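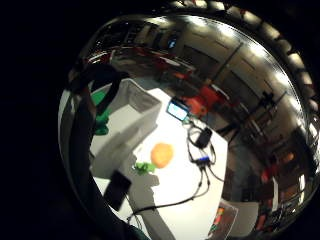
Anneli Huttunen objected at this point that cables should not be grouped with the other things left on a shared table, as people put a phone down by choice but leave a cable where it falls. We kept the two groups apart from then on. Small loose items (phones, toys, balls, open boxes) were noted as "placed", and anything with a lead as "trailing". Figure 4 gives a case of the second kind, where the leads cross the surface itself and leave little of it free at the top right.

Figure 4. Thin black cables over a white sheet, with the shadow of a hand on its lower half.

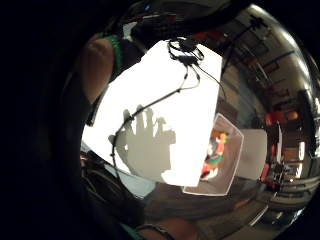 4.3 Tables in use

The 19 tables at Nygård were visited on a Monday and left as they were found. A table with someone seated at it was harder to note down than one without — things are picked up, passed across and put back elsewhere. Solveig Westerberg suggested that an item held above the table should still belong to it, and we followed this. A laptop and a phone were often joined by something with no link to work, such as a soft orange object or a small green one. 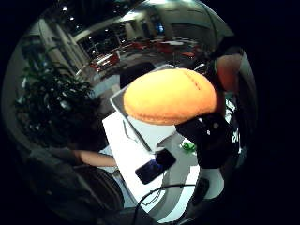

We therefore did not ask what each item was for. The notes record only whether it lay flat, stood up or was in the hand, and whether a cable passed within reach of it. Visits lasted 60 minutes, and tables cleared during that time were left out of Table 2.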